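Ticket: Flesumon devotional app, daily reading stuck
Opened by: Solange Pichon, Wikamberg parish study group
Status: reopened

The app has shown Psalm 13 every morning since March. Support says it's "syncing." I doubt that - 10 of us see the same psalm on different phones. 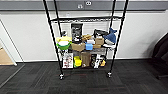 Wire shelving on casters, study room.

Reinstalled as told. Same psalm. The audio plays the right reading, so I don't believe it's our wifi.

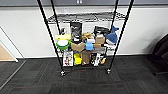 1 min read

Reply, Agathe Besson: Please clear the cache and set the reading plan again.

Did both. It moved on for 4 days, then went back to Psalm 13. I wouldn't call that fixed. Please leave this open until someone checks the plan itself.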